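Werkstattbuch Eishockey, November

Kufenschliff und Ausrüstung, Vorbereitung Turnier Dristum

Schleifmaschine heute früh um 7:30 eingeschaltet, Stein abgezogen, Diamant sitzt wieder fest. Der Halter hatte seit dem letzten Wechsel Spiel in der Führung, deshalb die Riefen an den Kufen der zweiten Reihe. Schraube nachgezogen, Probeschliff an der alten Kufe sauber.

Abgearbeitet: 30 Paar, davon fünf mit neuen Kufen. Die neuen von Wunora sind etwas härter als die bisherigen, brauchen einen Durchgang mehr und nehmen den Grat anders an. Nach dem Abziehen mit dem Leder war der Unterschied weg. Bei der Torhüterin flacher Schliff wie gehabt, sie will daran vor dem Turnier nichts ändern.

Ein Schuh mit der Nummer 86 liegt noch hier. Hinten am Halter zwei Nieten lose, eine davon ausgerissen. Kupfernieten in der Länge sind aus, Nachbestellung bei Salazar ist raus. Bis dahin Ersatzpaar ausgeben, steht im Regal unten links, Größe passt.

Schläger: Zwei Schäfte gekürzt, Griffband erneuert. Beim Carbonschläger vom linken Flügel Riss knapp über der Kelle, wird aussortiert. Nicht kleben, das hat beim letzten Mal ein halbes Training gehalten.

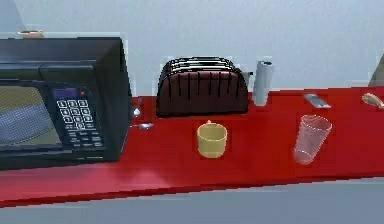

Wie lange sollen frisch geformte Schuhe stehen, bevor sie aufs Eis gehen?

Mindestens 24 Stunden nach dem Backen, bei Zimmertemperatur und mit offener Schnürung. Wer früher damit fährt, drückt sich die Form am Knöchel wieder heraus.

Helme durchgesehen. Bei drei Stück Visierschrauben ersetzt, einmal Ohrenschutz neu. Ein Helm hat einen Haarriss an der Schale, mit rotem Band markiert und weggelegt. Bitte auch nicht mehr für die Laufschule nehmen.

Zur Fahrt nach Sestosum: Die Halle dort hat laut Plan nur eine kleine Kabine für uns, der Schleifplatz ist im Gang. Verlängerungskabel mitnehmen und die kleine Handmaschine, nicht die große. Strom war letztes Jahr knapp, die Sicherung ist beim Aufheizen des Trockners gefallen. Trockner also erst einschalten, wenn nicht geschliffen wird.

Kiste gepackt: Schleifleder, Öl, Ersatzschnürsenkel, Schrauben, Band in Weiß und Schwarz, 60 Pucks. Es fehlen noch Kinnriemen und die lange Nietzange.

Offen: Absaugung reinigen, Filter war wieder fast zu. Den Abrieb vom Stein für die nächste Bestellung messen.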